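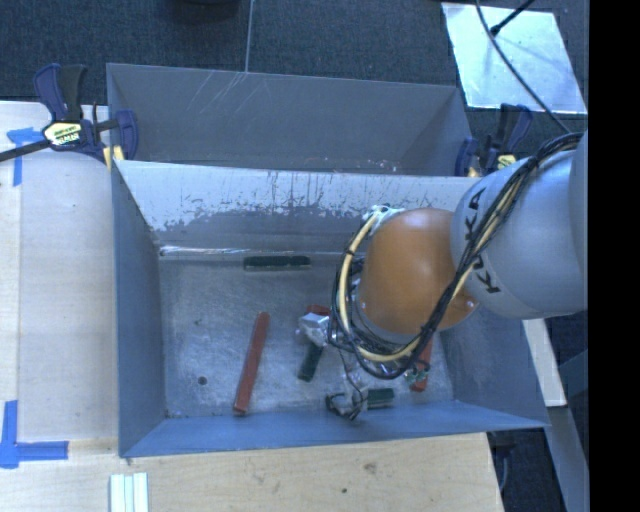

The owner of Sokol, a repair shop for pianos and pump organs in Skendgate, did not plan on working with reeds. She was trained on uprights and took in her first organ because a church had already paid to have it delivered.

"It sat by the door for 7 months," she says. "I kept walking around it. Then one February the piano work dried up and I opened the back."

Most of the organs she sees have the same trouble. The bellows cloth has cracked, and mice have been at the felt. A full set of new cloth takes her 3 weeks, much of it spent scraping off old glue.

"People want to know about the reeds, but the reeds are usually fine – you brush them and put them back in order. The glue is the job."

She buys cloth from Rendora and will not use the rubber kind. She tried it once, on an organ for the Fama dance hall, and had to do the work over at her own cost.

The shop's ledger has 108 organs in it now. She turns down instruments that have been stored in barns, and she tells callers so on the phone.

"Some of them get upset. It was their grandmother's. I say keep it, put a lamp on it, but I can't make it play."

She has no apprentice. Two people have asked, and she told both to come back after they had spent a day scraping. One of them did, and starts next month on Saturdays.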